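Chapter 7
Work Cells and the People Around Them

After reading this chapter, you should be able to describe how tasks are divided between a robot and an operator, estimate the change in staffing when a cell is added, and identify skills that gain or lose value.

7.1 From Station to Cell

Until the Isidton plant of Tollar installed its first robot cell, toy testing was a manual job. A tester sat at a station, took a sample from the tray, and worked it through its normal use: pressing, pulling, dropping, placing. The target was 800 repetitions per shift. Testers rotated every two hours, and the most common complaint in the shift log was wrist strain.

The cell took over the repetitions. Under its first schedule it was assigned 900 per shift, with one operator covering two cells. The operator's day now consists of fixture setup, teaching positions, clearing faults, and deciding whether a worn part counts as a failure. Only the last of these was part of the old job – and it used to be done by feel, during the test itself.

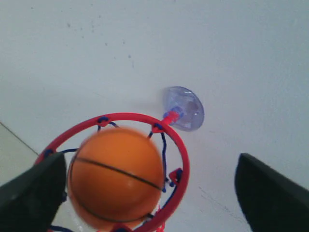
A change of this kind is called task reallocation. The job title may stay the same while the content of the work shifts from handling to supervision. Pay grades often lag behind. At Isidton, testers kept the old grade until September, when the position was rewritten as cell operator and 36 hours of paid training were added.

Reallocation also changes what the plant knows about its products. A manual tester notices a stiff clip or a rough edge without being asked to look for it. A cell records only what its sensors and program are set up to record. Sandhu, the firm that integrated the cell, added a hand inspection at repetition 711, and its findings are entered in a separate column of the test sheet.

7.2 Terms Used in This Chapter

Cycle: one complete repetition of a programmed task, including the return to the start position.

Intervention: any stop that requires an operator to enter or reset the cell.

Residual task: work left to people after automation, whether by design or by default.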